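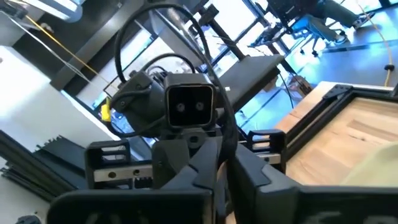 Duver Serving Tray, Large, with Table Set

Reviewed Saturday, April 6, 2019

Duver sells this tray alone or bundled with a plate, a cup and three utensils with colored handles. I bought the bundle from Jacobs in October and have used it at breakfast and lunch on most working days since. The notes below cover the tray first, the tableware second.

Construction

The tray is a rectangle with rounded corners and a raised rim, in a beige that is darker under warm bulbs than in daylight. It is one molded piece with no seams. The rim is continuous on all four sides and has no handle cutouts, so crumbs and spills stay inside. The drawback is grip. You lift it by the underside of the rim, and on a flat table there is very little room for fingertips. I slide one short end past the table edge first and lift from there.

The base sits flat. After five months I measured 2 mm of bow across the long side, all of it upward in the middle, and the tray does not rock.

Stability

On an oiled butcher-block top the tray slides easily. On unfinished wood it stays put. Duver supplies no rubber feet. I added 6 adhesive dots from a hardware store, and that cured the sliding, although two came off in the dishwasher and had to be replaced.

Load was tested with full water bottles. At 20 pounds the center flexes visibly when the tray is carried by the ends. Nobody is likely to carry that much lunch, and at ordinary loads the flex is not noticeable.
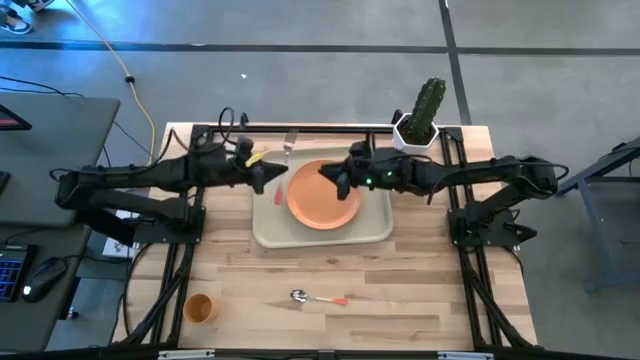

The rim is too low for soup, according to Brato, commenting on the first version of this review. A full bowl tipped on the stairs and most of it went over the side. Brato went back to a deeper tray for anything liquid and keeps the Duver for plates.

I would agree on stairs. On level floor I have had no overflow, but I do not fill bowls to the top.

Tableware

The orange plate is shallow and stacks well. Its surface marks under a serrated knife, and the marks hold tomato stain until the second wash. The cup is also orange, slightly tapered, with a matte finish that hides fingerprints. It has a narrow base for its height, and I would have liked it a little wider.

The utensils are metal with colored handles. The spoon is well balanced. The fork is light, and its tines are short for pasta. Handle color has not faded. Water does collect at the joint between handle and metal, so they should be dried upright.

Comparison

The Jendeck tray in the same size has cutout handles and a textured base. It is easier to pick up and does not slide. It is also heavier, and the texture is slow to clean. For a tray that mostly stays on the table, with a plant at one end and a place setting at the other, the Duver is the better fit. For carrying between floors, buy the Jendeck. 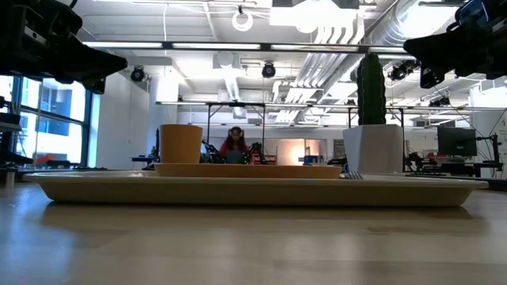 Large tray with the dish, cup and fork, and a square planter at the right.

Cleaning

Top rack only for the cup and utensils. The tray does not fit my dishwasher flat and goes in on its long edge. Coffee rings wipe off with a damp cloth if caught the same day.

Rating: 4 out of 5 for the tray, 3 out of 5 for the tableware. Buy the tray alone if you already own plates.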